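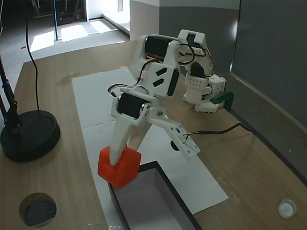 Putting Things in Boxes

I own 19 boxes. I know because in May I decided to get the house in order, and the first thing a person does when getting the house in order is go out and buy more boxes. The second thing is to lie down for a while.

My theory, such as it was, went like this. Every small object in this house is homeless. The thumbtacks live in the fruit bowl. The spare fuses live with the birthday candles. There's a drawer in the hall that hasn't opened all the way since we moved in, and whatever is jamming it is probably the thing I've been looking for. Give each of these a box, I thought, and peace will follow.

So I cleared the wooden table, put down a big sheet of white paper so I wouldn't lose the tiny stuff against the grain, and tipped out drawer number one.

I'd like to report that the paper was a brilliant idea. It was a fine idea. You can see a screw on it. You can also see every crumb and every bit of pencil lead, so I spent the first half hour sorting dirt.

The second problem was categories. My friend Märta Hägglund, who has a pantry you could hold a wedding in, told me to start with four: keep, toss, give away, don't know. By lunchtime I had a perfectly good "don't know" pile and three small clearings next to it.

What do you do with one orange cube? I mean that as a practical question. It's a nice cube. The corners are a little rounded, it's very bright, and it serves no purpose I could explain to a visitor. It isn't a toy exactly, and it isn't a part of anything. I put it in Misc. Then I felt Misc was getting heavy, so I started Misc 2, and moved the cube over there to give it some company. If you've ever wondered how a person gets to 19 boxes, it's Misc all the way up.

I have opinions about the boxes now too. Lids are a mistake. With a lid you have to take the lid off, which means setting the lid down somewhere, which means the table fills up with lids. Open box, dark rim, pale inside, that's what you want. The dark rim gives you something to aim at and the pale inside shows you what you've done. I had a set of clear ones from Holmgren before this and spent most of a winter thinking they were empty.

Labels I'm still arguing with myself about. Arvid Solheim came by for coffee, read a few of them out loud ("Cords, Probably"), and asked whether "Flat Things" was a real category. It is. It has 66 things in it and they're all flat.

Drawer two was faster, mainly because I'd stopped looking at what I was holding. Drawer three had a second set of thumbtacks in it, so the first set has been released from the fruit bowl and the bowl now contains fruit. One banana, but still.

The hall drawer I haven't touched. I bought a box for it.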